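The Birnia Song Festival: How a Small Contest Found Its Sound

Final project report, Popular Music and Society
Group members: Josefina Durán, Facundo Cisternas, Brenda Ledesma

1. Why we picked this topic

Brenda's grandmother has a box of records from the Birnia Song Festival, and once we had played three of them in a row we knew we had our project. The songs are wonderful! They are short, a little dramatic, and almost all of them change key before the last chorus. We wanted to find out who wrote them, how the winners were picked, and why the style changed so much between the early contests and the later ones.

2. Where we looked

The town library in Birnia keeps the printed programs and most of the score sheets. The score sheets were the best find of the whole semester - each juror wrote by hand, and some added notes in the margin ("too many violins" shows up twice, in the same handwriting). We also listened to every recording we could get and wrote down the key, the length, the language and the instruments for each song.

Facundo interviewed Soledad Arancibia, who sang backup at the contest for many years and took part once as a soloist. She talked for most of an afternoon and sang us the bridge of her own entry from memory.

3. How the voting worked

In the early contests a jury of music teachers gave out all the points. Later the audience in the hall voted too, using paper slips from the back of the program. The hall had 900 seats, so the slips could easily swamp the jury, and the rules were changed so that each side counted for half.

The closest final we found was won by Hipólito Villalba with "Flusbridge," a ballad about a man waiting for a ferry. The audience loved it and the jury put it fourth. The duo Mansilla came second with a much faster song, and we argued for a whole class period over which one should have won. (Josefina still says Mansilla.)

The biggest crowd in the records is 3,154, from the one year the contest moved outdoors to the soccer field. Soledad remembers the wind better than the music. She said the string players had clothespins on every page. 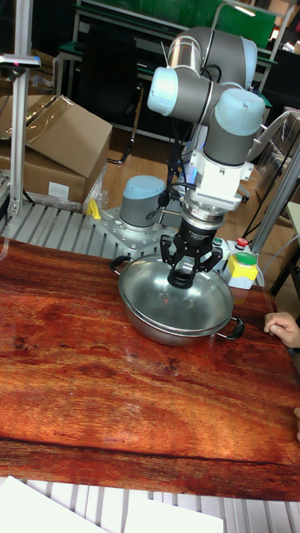 4. What changed in the songs

The early entries lean on strings and piano, with a slow first verse and a big finish. Then the synthesizers arrive, and you can hear it happen from one contest to the next. The group Utton brought a drum machine and finished last, but the following year several entries had the same kind of beat.

The lyrics changed as well. Ferries, harbors and lost letters give way to radios, city lights and dancing. We had expected the key changes to disappear along with the violins, and they stayed right to the end.

5. Problems and next steps

Two of the programs are missing their middle pages, so our list of songwriters has gaps. We also had trouble with songs that were sung in one version at the contest and released in another. For those we used the contest version whenever a tape existed.

If we had another semester, we would look for the arrangers. Their names are in tiny print or left out completely, and Soledad told us that one of them wrote parts for nearly every singer on the bill. We would love to hear those arrangements played again, and Brenda has already started copying out the trumpet part of "Flusbridge."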